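The arm went through the table again in November, and this time I wrote down what I did so I don't lose another weekend to it.

I'm training a pick policy in simulation, and it all runs at night on my machine in the back room. Out of 215 episodes, six ended with the gripper tip below the tabletop. The logs called two of those successes. The reward only checks distance to the target, and a tip that has sunk into the table is very close to the target.

My first guess was the time step. I halved it, the runs took almost twice as long, and the arm still went through. Marta Demchenko told me to turn on the collision shapes and look at them before I changed anything else.
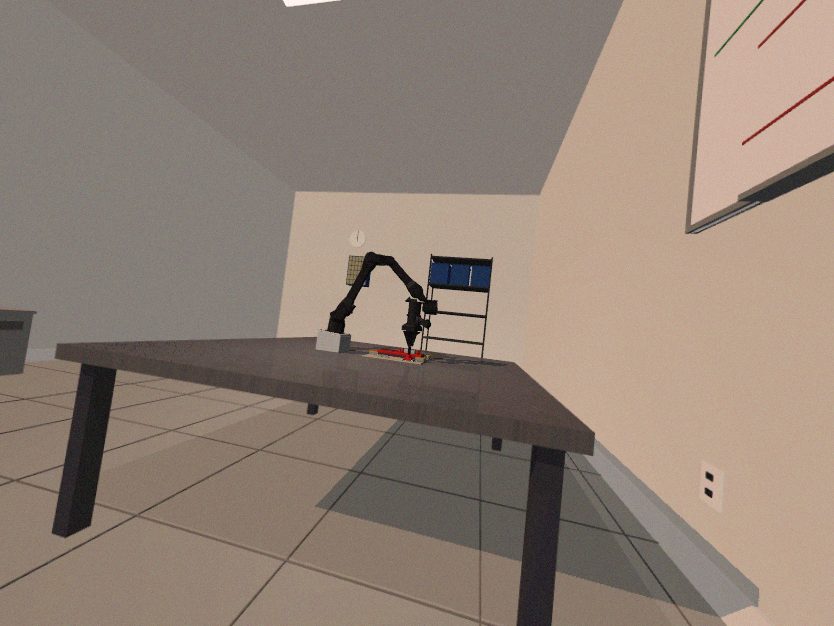 She was right. When I resized the table I scaled the visual mesh and left the collision box at the old height, two centimeters too low. Most grasps stop short of that gap. The six bad ones came straight down.

I fixed the box and added a check that fails the episode if the tip drops below the surface. I also threw out the checkpoint, which hurt - it had learned from those false successes.

Siiri Saarela asked if any of this had gone onto the real arm. It hadn't. The new run is at episode 40 and I'm reading the contact forces this time.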